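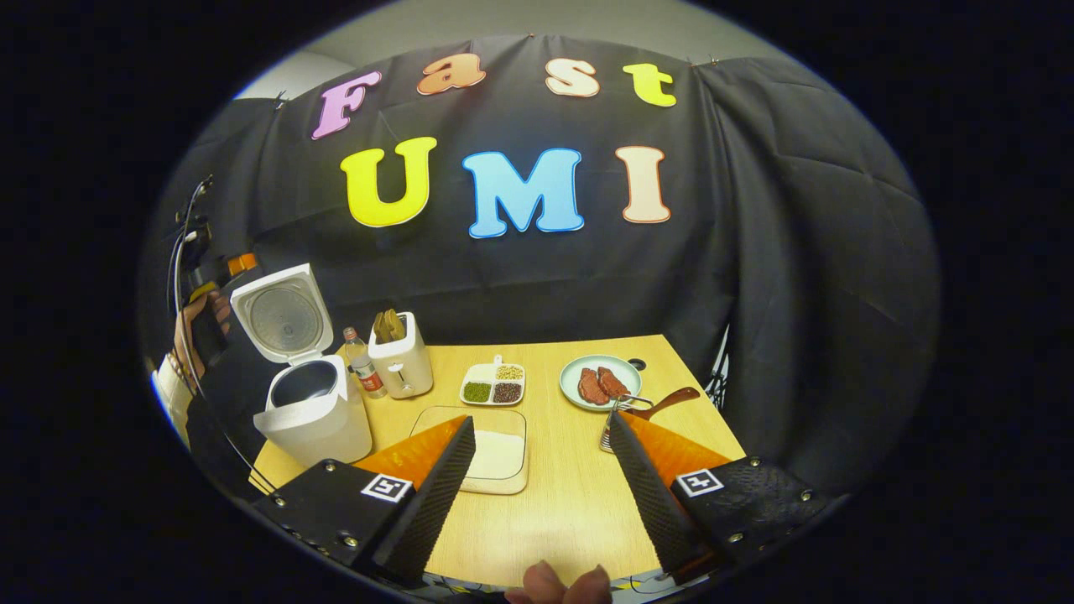

"Fast UMI" in big letters on black cloth.

Gunn County put out its whooping cough update at 4:50 this afternoon, the traditional hour for news you would like people to read tomorrow. I read it today. Thread.

The short version: no new confirmed cases in Vindby for the second week running. The county is "cautiously encouraged." I have covered this health department for a while and that is them dancing on a table.

The long version has a spreadsheet in it, sorry.

Back in November the county ordered 1000 booster doses for the school clinics. As of this update, 913 have gone into arms. That is a very good number for a county where the last big turnout was for a free tire day.

Of those, 300 were given on a single Thursday at the middle school gym. If you were there you will remember the line, and the basketball practice that kept going on the other half of the floor.

I asked what happened to the rest of the doses. Most are still in the fridge at the Vindby clinic and good until spring. A few were tossed when somebody unplugged the wrong thing to charge a phone. The update calls this "a brief cold chain event."

Now the booking site. The county uses Pradico for appointments. For the first weekend, Pradico offered every family in Vindby the same slot, 7:15 a.m., and then confirmed it. A lot of you took it up on that.

Theophilus Dramani, the county's nurse supervisor, told me they ended up printing the list and calling people with a phone and a highlighter. He would like the highlighter to get some credit.

Test results were the other sore spot. Swabs go to Humetti, the lab two counties over, and in the early days they were taking 4 days to come back. By then a kid has either finished the antibiotics or coughed on the whole bus.

That has come down to next day for most samples. The update says "improved courier arrangements." The courier arrangement is that a deputy drives them over after lunch.

Ruairi Skinner asked at the county meeting why parents heard about the first cases from a group chat before they heard from the county. The answer took eleven minutes and had the word "stakeholder" in it. I've listened to the recording again and I still can't tell you what the answer was.

To be fair to them, the letter did go out. It went out by mail. It went out by mail to last year's class lists.

What hasn't changed: if your kid has a cough that comes in fits, or throws up after coughing, call the clinic before you walk in. They'll meet you at the side door. Babies under a year are the ones to worry about most, so call right away for them, day or night.

Grandparents, you may be due for a booster too. Ask. The clinic has some in the fridge, as discussed.

Next update is due next week, presumably at 4:50. The county won't call it over until they've gone several more weeks without a case, and they won't say how many is several. I asked twice.

Someone in my replies wants to know if the 7:15 slot is still available. Yes. According to Pradico it is always available.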